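Engraving on club prizes - who pays, and do we still bother?

sverre_t
Posted Saturday, 9.14am
Morning all. I've taken over prizes for our quiz league (don't ask, I missed a meeting) and I've just had the quote back for engraving. Kowalczyk's on the high street want 31 quid to add the winners' names, and the year on top. That's for one cup! We've got five of the things going round. In the past the winners were meant to get it done themselves before handing it back, and you can guess how well that went. One hasn't had a name added since before I joined. So do your clubs pay, do the winners pay, or have you packed it in altogether?

Akinyi_M
Posted Saturday, 9.40am
We pay out of subs and always have. If you leave it to the winners you get three different fonts and one year that just says "DAVE". I'd be gutted if our lot stopped. My mum's name is on our ladies' cup twice and I still go and look for it at the June dinner.

vasilakis_a
Posted Saturday, 10.02am
Going to be the grump here. We stopped and I don't miss it. Half the cups ended up in lofts, two never came back at all, and then there was a row every year over who'd had them last. We give a bottle and a card now. People drink the bottle and everyone's happy.

Akinyi_M
Posted Saturday, 10.11am
A bottle's gone by Sunday though, Apostolos. Who remembers who won in your league five years ago?

vasilakis_a
Posted Saturday, 10.15am
I do, it was me :)
Serious point - it's all on the website. Put the names there and save yourself the money.

efthymia
Posted Saturday, 10.48am
Websites vanish. Our old badminton club had every result on one going back to the year dot, then whoever paid for the hosting moved away and that was that. The shield is still on the wall in the hall with all the names on. I know which I'd trust.
Sverre, have you thought about little plates on the base? You buy a pack of blanks, get them done in one go and stick them on yourself. Ours came to roughly 100 for the whole backlog, and that was several cups. Use proper adhesive pads and clean the base first or they'll drop off over the winter.

sverre_t
Posted Saturday, 11.20am
That might be the answer, thanks. Two of ours have a wooden plinth so there's room. The others are just cup and foot, with nowhere to stick anything.

HangO
Posted Saturday, 12.05pm
You can buy a plinth separately. Measure the foot of the cup before you order, I didn't and ended up with one the size of a dinner plate. Also worth ringing round, as Skornora did ours for a good bit less than the first place I asked. You have to post it to them, mind, and I was a nervous wreck until it came back.
While we're on it, can I ask about display? I want ours out where people can see them and not in a box under the stage. I've been trying out colours for the shelves and I'm quite taken with this.
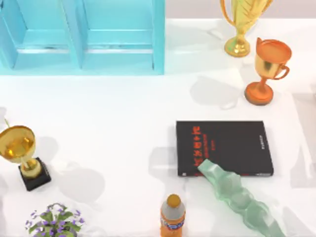
Gold cup next to the turquoise shelves, on white.

Akinyi_M
Posted Saturday, 12.31pm
Ooh, I like that. Very cheerful with the gold.

vasilakis_a
Posted Saturday, 12.40pm
Bit bright for me. I'd go dark green or plain wood, it's a clubroom and people have to sit in there all evening.

HangO
Posted Saturday, 12.52pm
You haven't seen our clubroom, it needs all the help it can get.

efthymia
Posted Saturday, 1.17pm
Turquoise gets my vote. Keep them out of direct sun whatever you choose - ours went very patchy on the window side and no amount of polish has shifted it.

sverre_t
Posted Saturday, 4.35pm
Right, I've asked for a price on plates for all five and I'll put it to everyone on quiz night. If they moan I'm suggesting Apostolos's bottles. Does anyone know if the sticky pads hold on a painted base, or do I need to sand it back first?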